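Forum > Manipulation > Learning from demonstration > Cables, cloth and other soft things

Dropping the side camera from a cable picking policy – result and a question
Posted March 9, 2020 by flatpack_kin

We have been working on the Drestis cable task since January and I'd like some opinions before we write it up. The task is to take a cable out of one plastic bin and put it in another. All the training data is teleoperated: 1090 demonstrations, mixed cables, bins moved between runs. The policy is plain behaviour cloning on camera images and joint positions, running on the Torov controller.

The question was which cameras matter. We trained the same network twice, once with every view and once with the wrist view and head view only, leaving out the fixed one at the side. Then we ran both on the same 50 starting layouts.

The version without the side camera did better. It completed 31 of them. The version with every view completed fewer, and most of its extra failures were at the grasp, where it closed just short of the cable or beside it. I expected the opposite.

A typical wrist view before the approach:

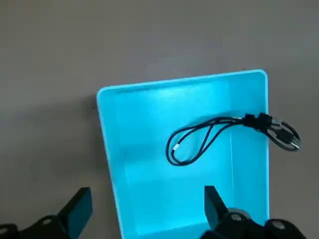
Wrist camera, blue tray, jaws open. Plug end is over the rim.

Layouts like that one are the difficult ones. The loops are in the tray but the tip is outside it, so the policy has to pick a place to grab and there are at least two sensible choices. A person will take the bundle or the loop depending on mood, and both are in the data.

My guess is that the side view lets the network learn the position of the bins and the room behind them, and it then leans on that instead of looking closely at the cable. Has anyone else seen this?

---

brackenfold wrote:

We saw something similar with folded towels, but I would be careful about the explanation. If you add a camera you also add parameters and you change how much each view counts in the fused features. Did you keep the training length the same? With another image stream it may simply need longer.

---

flatpack_kin wrote:

Same length for both, yes. I did let the full version run on past that and the validation loss went down slightly, but I did not repeat the layouts on the arm with it. That is a gap, I agree.

---

ohm_and_away wrote:

I don't think training length is the main thing. What does the side camera see apart from the bins? If the background has a busy desk in it then the network has a lot of material to memorise, and it will be different when you come to test.

---

flatpack_kin wrote:

There's plenty in it. The far desk is in view and so are the things on the floor at the left.

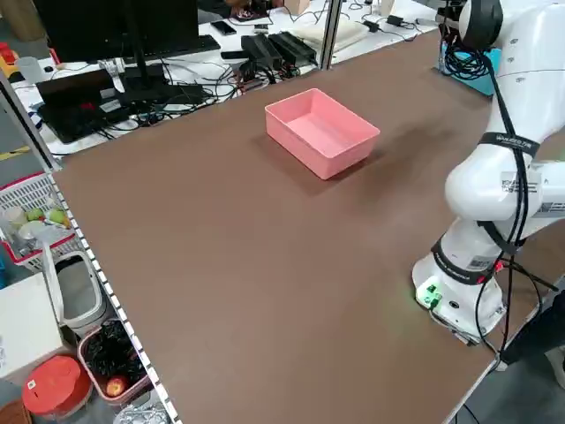
Side camera. Pink bin only, nothing in it.

The desk changes from one day to the next and we never controlled for that. The head camera gets some of the clutter too, though only along the top.

---

ohm_and_away wrote:

Then I would say the result is about the background and has little to do with the number of cameras. The bin is a small part of that picture. Crop to the tabletop and train again. If the gap closes, you have your answer, and the title of the paper has to change.

---

brackenfold wrote:

Agree on the crop. I'd also black out the floor on the left, where there is even a second pink bin with black cable in it. A network told to care about pink bins and black cable could quite reasonably spend some attention on that one.

---

flatpack_kin wrote:

I had missed that completely. Will mask it.

---

tern_gauge wrote:

I disagree with most of this thread. A result from one table with one set of bins doesn't tell you to drop a view. We use a side camera for the Lodell bench and it is the only one that shows how far the fingers are above the bin floor. From the wrist, a cable lying flat and a cable standing up on its edge can look alike. Take the side camera away and I'd expect more collisions with the bin. Did you log those?

---

flatpack_kin wrote:

We logged stops from the force limit. There were no more of them without the side camera. But our bins have shallow walls and the gripper has some give in it, so I wouldn't claim this holds for deep boxes.

---

tern_gauge wrote:

That belongs in the first paragraph of the write-up, then. "Shallow bins, one table." People will read the headline number and unscrew their cameras.

---

sidecut88 wrote:

Could you put up a head view as well? I'm trying to work out what is left once the side camera goes. With the Reinholz baseline the head view did nearly all the work and the wrist hardly mattered.

---

flatpack_kin wrote:

One from the head camera, both bins out and a cable in each:
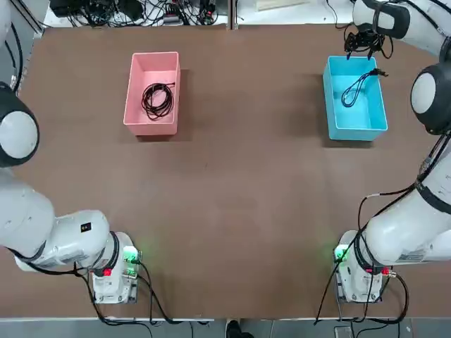
5 min read

The right arm is over at the blue bin, by the plug. You can see why the head view is fine for deciding which bin to go to. The coil in the pink one shows up well. The cable in the blue one is thinner and I would not want to choose a grasp point from that distance. For that part the wrist view does the work, so I think we differ from Reinholz there.

I also labelled grasp points by hand on 3000 wrist images and trained a small head to predict them, as a check on what the features contain. The features from the two-view policy gave a lower error than the features from the full one. It doesn't prove anything about the arm but it points the same way.

---

sidecut88 wrote:

Thanks, that helps. Reinholz used thick rope, so the head camera had an easier job. I'd mention cable thickness somewhere.

---

brackenfold wrote:

The grasp point check is more convincing to me than the main result. Where did you put the label when the cable had both a loose loop and a tight bundle?

---

flatpack_kin wrote:

Nearest point to where the fingers closed in that demonstration. So if the operator went for the loop, the label is on the loop. It means two similar images can have labels far apart, and the error can't go to zero whatever the features are like.

---

tern_gauge wrote:

Allow two labels and score against the closer one. Otherwise you are mostly measuring operator habit. I still think you should keep the side camera recording, even if the policy never sees it. You can't go back and collect it later.

---

flatpack_kin wrote:

It's still recording, all the views are saved. Plan for now: crop the side view to the tabletop, mask the floor, retrain the full version with the longer schedule, and run the same layouts again. I'll relabel with two points where there is a real choice and post both sets of numbers in this thread.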